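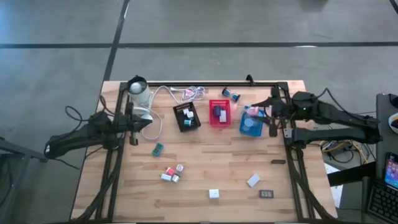 The Fener student robot club meets in the lab from September, and new members send us the same questions every year, so we collected them on one page. The first practice is always sorting. We put small things on the wooden table, like a pink cube or a white cap, and the two arms must bring them to the bins — black, blue or the red basket.

Filed under: Clubs & Student Projects

Do I need to know programming?
No. Many members start with zero. You learn by driving the arms first, and the code comes later.

How many tries does one team make?
For the Pulladley contest each team must record 1,000 tries. Last year team Grakard finished with 1,973, but this is not required. 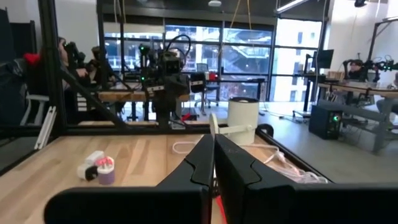
If your team is behind, you can book an extra evening hour. Please write your name on the list before 6 p.m.

Can I bring my own objects?
Yes, if they are light and fit between the fingers. Glass is not allowed.

What does it cost?
The club is free. Only the contest has a fee, and the school pays it.

142 shares · 249 comments

Related
Baert Workshop: Soldering for Beginners
Pulladley Contest Rules
How to Book the Lab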